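腕部小相机松了以后怎么重装、怎么重新标定(我自己的流程)

上个月帮人看一台桌面夹爪臂,现象特别典型:抓大的东西没事,一抓小玩具就往一边偏,夹爪下去的时候总有一根手指先蹭到东西,把它推走半圈。对方已经调了两天的抓取参数,我过去用手捏了一下腕部的相机支架,好家伙,能晃。所以这篇就从支架讲起,参数那些先放一放。

我手上这台的相机支架是Trurketti的,标定板和软件用的是Usunar那一套。你用别家的也没关系,菜单名字不同,步骤大同小异。整个流程熟练了一个下午绰绰有余,第一次做的话别安排在下班前,我吃过亏。

要准备的东西

内六角扳手一套,小号的那几把要新一点的,磨圆了的赶紧扔。中强度螺纹胶(蓝色那种)。无尘布,一小瓶异丙醇。标定板,平整的,不要拿打印纸贴在纸箱板上凑合。一支细记号笔。再找几样你平时真的会抓的小东西,最后验证要用。

第一步:先备份,再断电

老标定文件一定要先拷出来,名字里写上月份。我习惯叫“七月旧”这种土名字,好认。别嫌旧的不准就直接覆盖掉,后面新旧对比的时候很有用:如果新算出来的平移量跟旧的差了一大截,而你只是把支架拧紧了一点点,那多半是新的这次有问题。

备份完把机械臂开到一个方便下手的姿态,腕部朝外,夹爪完全张开,然后断电。有的臂断电以后关节会往下沉一点,手先托着。

第二步:拆支架,看清楚到底哪里松

先用记号笔在支架和法兰的接缝上画一道线,再拆。这道线不是为了装回原位(反正要重新标),是为了以后巡检的时候一眼能看出有没有转动过。

螺钉拆下来挨个看。我那台四颗里有一颗根本没吃上劲,螺纹里干干净净,装的时候大概就没上胶。另外还有个容易漏的地方:线缆。相机那根线如果在腕部绕得太紧,末端关节每转一次就拽一下支架,你螺钉拧得再死,几周以后照样松。我给线留的余量是末端关节正反转到头都不绷直,扎带扎在法兰那一侧,相机这一侧让它自由弯着。

Esko Karppinen以前教过我一个土办法,线扎好以后手动把末端关节慢慢转到两头,耳朵凑近听,有“吱”的一声就是线在蹭壳子。我试过,真的听得出来!

第三步:清洁,装回去

接触面用异丙醇擦一遍,晾干。镜头单独擦,换一块干净的布,从中间往外转圈,轻一点。镜头上有一块油印子,角点检测会在那一片老是丢点,你还以为是光线的问题。

螺钉上一小滴胶就行,对角拧,先都带上劲,再分两轮拧紧。力矩按支架说明书来,小螺钉拧爆了比松了还麻烦。胶没固化之前别跑快动作,我一般去吃个饭再回来。

装好以后开一下实时画面,看两根手指是不是左右大致对称地出现在画面下缘。手指尖得能进画面,但不要占太多地方,太多了会挡住要抓的东西,太少了你又看不出闭合的时候对没对中。调角度调到满意了,再画一道新的记号线。

第四步:相机内参

支架动过,内参理论上不用重做,但我每次都顺手做一遍,反正快。标定板放平,让臂带着相机从不同角度、不同高度去拍,画面四个角都要照顾到,很多人只拍中间,结果边上的畸变压根没约束住。

曝光锁死,自动对焦关掉。这两项我建议写在纸上贴在机器旁边,因为软件一升级它们就爱自己变回自动,我已经碰到过两回了。

焦距算出来我那颗镜头是535个像素上下两个方向几乎一样。你的数字肯定不同,关键看两个方向差得多不多,还有跟上次比漂了没有。如果一下子漂了很多,先检查分辨率是不是被改过。

第五步:手眼标定

标定板固定在桌上,用胶带四角粘牢,期间谁都不许碰桌子。臂走一组姿态,每个姿态停稳,拍一张,记一次末端位姿。我用17个姿态,多了也没见好到哪里去。要紧的是姿态之间旋转要拉开,绕三个轴都要有,光平移不转的话,算出来的旋转部分根本没法看。

停稳这件事多说一句。臂报告“到位”的时候,末端往往还在抖,尤其是伸得比较远的姿态。我在每个点后面加了565毫秒的等待再触发拍照,误差马上小了一截。这个数是我一点点试出来的,你的臂要是更硬,可以缩短。

算完以后先别急着存,看残差列表。有一两个姿态特别差就删掉重算,如果是一大半都差,别删了,回去检查标定板格子的尺寸填对没有。我填错过单位,对着屏幕怀疑人生怀疑了一个小时。

存好以后和七月那份比一下:平移量应该只变一点,旋转量变得可能稍多,支架歪过嘛。

第六步:拿真东西验证

标定板上的数字再漂亮,也得抓几次才放心。我的验证用的都是小玩具,越小越滑的越能暴露问题。玩具玉米就很合适,一头粗一头细,表面全是小颗粒,又亮,夹偏了它会自己转。
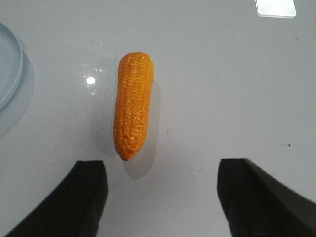

做法是这样:让臂停在目标上方,夹爪张开,看画面里目标的中心线跟两指的中线差多少。然后走到目标正上方的预抓取位,再看一次。如果两次偏的方向一样、偏的量也差不多,一般是手眼的平移没标好;如果越往下偏得越厉害,八成是旋转那部分有问题,或者支架又动了,先用手捏一下再说。

接着慢速下降,闭合。速度给低一点,眼睛盯着两根手指哪根先碰到。两边同时碰到最好,差一丁点也能接受,但要是物体明显被推了一下才夹住,就记下来是哪一侧。换个摆放方向再来,斜着放、横着放、粗的那头冲着自己放,都试试。同一侧总是先碰,问题在标定;哪侧先碰是乱的,问题多半在识别那边,跟支架没什么关系。

桌面反光也要留意。我喜欢白桌面,东西放上去边界清楚,但只要面上有点光泽,灯一打就是一个亮斑,亮斑旁边的检测框会跳。挪灯比调算法省事多了!把灯往侧面移,或者前面加一层柔光片,影子虽然还在,边缘会软很多,识别一般不受影响。亮度别调太高,我的灯停在76这一档,再往上,黄色的东西就开始发白,表面的纹路全糊掉了。

还有桌面上的小黑点、手印之类,隔一阵擦一次。单个小点不碍事,可要是你后面用背景差分找物体,它们会很烦人。

如果验证没过

别一上来就全部重做,按这个顺序来:捏支架,看记号线,看线缆,看曝光和对焦有没有变回自动,最后才是重跑手眼。我碰到的情况里,走到前三项基本就找着原因了。

夹爪本身也有可能。两根手指如果闭合的时候不同步,你标定再准也夹不正。断电前让它空夹几次,看闭合线是不是每次都落在同一个位置。不是的话,先去做夹爪回零,Saarinen的那款夹爪要在完全张开的状态下回零,半开着做会留一个固定的偏差,说明书里写得很小一行。

日常怎么维护

我现在是每个周日晚上花几分钟:看一眼记号线,擦镜头,转一遍末端关节听声音,然后抓一次玉米。抓得正就收工,抓偏了再打开电脑。标定文件不用定期重做,支架没动过、镜头没换过,就让它待着。换过手指的话要重新确认工具中心点,这个跟手眼是两码事,别混在一起改,改乱了很难往回找。

螺纹胶拆过一次就要重新上,旧的刮干净。Woranano那种小盒装的胶够用很久,买回来记得盖紧,我第一盒就是干在抽屉里的。

下一篇写工具中心点怎么量,用尖头针对点的那种办法,等我把针找着了就写。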